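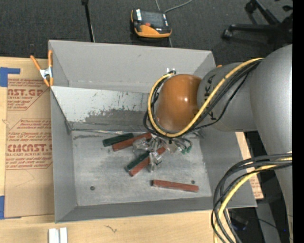 In Praise of the Dull Example

Flendis | Essays | Archive | About | Subscribe

By Lovely Dimaculangan
9/26/19

I have spent a good part of my adult life watching a machine reach for a block. We tell visitors it is learning. What it is mostly doing is collecting, the way a hall closet collects umbrellas.

The pitch for this kind of work is lovely. Put blocks in a bin, let the arm try things, save every try, and feed the pile to a program that will sort out what a good grasp looks like. In May our pile, which we named Nerkside for reasons lost to a long lunch, stood at 2764 tries. I was proud of that number for an afternoon. Then I sat down and looked at 200 of them in a row.

They were the same try. Green block, red block, plenty of space, fingers down the middle. We had built a very large collection of one idea. Of the 200, I would have paid money for 80.

The ones I wanted were the awkward ones: two blocks lying side by side on a slant with the fingers coming down among them, or a block up near the foot of the slope where there isn't much room to be graceful. A person would shove the neighbor aside without a thought. A program has to have met that neighbor before.

My colleagues at Tineo disagree, loudly and with charts. Their view is that volume cures everything, and that picking examples by hand is just teaching the machine my own taste. They have a point. My taste in block arrangements is narrow and, I'm told, a little theatrical. But leaving the bin alone is a taste too, and it belongs to whoever dumped the blocks in last and went to get coffee.

So I now do 2 things before each run. I mess up the blocks on purpose, and I keep the failures, including the embarrassing ones. The folks at Bensaid throw theirs out to save disk space, and I wish them well with their very confident robot.

The count has slowed to a crawl since. It makes a terrible slide. I'd still trade the whole May pile for a month of good messes.

This site uses cookies to remember your preferences. Accept | Manage settings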